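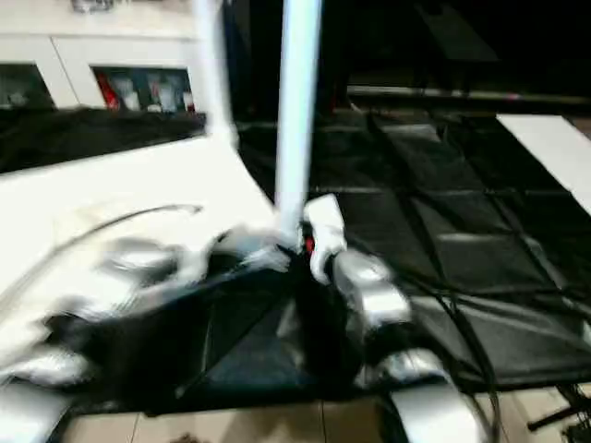

The gripper and its black cloth at the robotics club.

News > Clubs > Robotics
About | Join | Calendar | Contact

Our robotics club has spent the whole spring on fabric, which sounds easy until you try it (a block stays where you put it, and cloth has its own ideas!). The students call their project Zirnudine, and Jerome Aquino, who has coached the club since September, tells me they've logged 844 tries at a simple pick-up-and-fold and are still finding new ways to get it wrong.

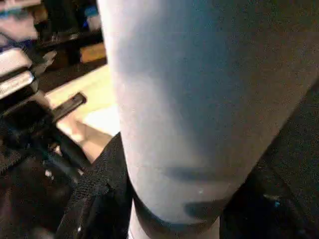
MERCADO, Mon 22 April

Up close at the gripper, the black mesh is about the fussiest material of the lot, and I do love how patient everyone is with it. The next open evening runs long, so bring a snack and come say hello, even if you've never touched a robot in your life. We have room for six more students, and families are welcome to stay and watch as long as they like.

30 shares | 6 comments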